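Cups and Other Casualties: Project Report, Part 2
Hertta Leinonen and Slamet Hidayat

Our topic was table clutter, a field with few rivals. We put cups on a checked cloth beside some artificial sunflowers and studied the mess.
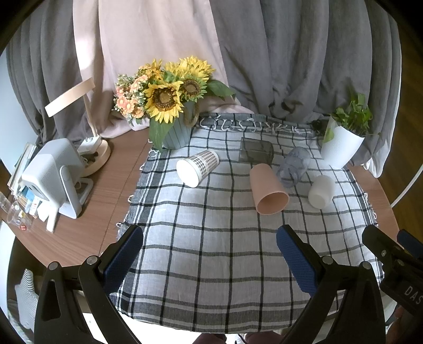
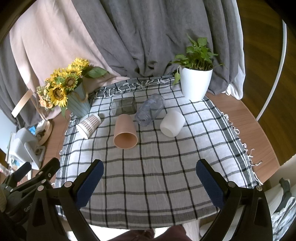

Intan Sembiring wanted every cup upright before we wrote anything down. We voted — she lost. Stacking comes in Part 3, assuming we still have a group by May.

Recent reports
Folding a Tablecloth Badly
The Doler Shelf, Revisited
Part 1: Choosing a Vase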